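3.2 Crate type and handling of bunches

Table grapes were delivered to the Clendley packing room in two types of container, a closed plastic tub and a slatted wooden crate. Each container was filled by the same two packers, and the fruit was left in it until sorting began. Over the eight weeks of the trial, 1092 bunches were sorted from crates and 1555 from tubs. The tubs were deeper, and bunches at the bottom carried more weight during the wait.
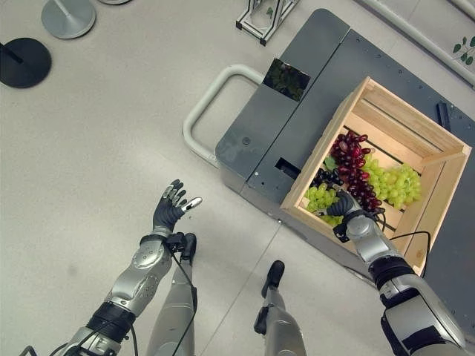
Figure 3. Grapes in a slatted wooden crate on a wheeled cart.

Loss of berries from the stem, known as shatter, was the main defect we recorded. A bunch was scored as shattered when it had dropped more than 30 grams of loose berries by the time it reached the sorting table. Most of this loss came at the first lift, when a bunch was pulled free of its neighbors. Bunches taken by the stems, as with the red grapes in Figure 3, leave less of the load on single berries than bunches scooped from underneath, and we asked sorters to use this hold for both containers. The gaps between the slats caused a separate problem – small side clusters could work their way into them and tear when the bunch came up. Gentile and Thakur saw the same fault in earlier work with Fitia crates, although their boards were set closer together.

Carts were kept on the level floor between the cold store and the table. Crates were not stacked at any point. Tubs were stacked two high in August, when space was short, and those bunches are reported separately in Section 3.4.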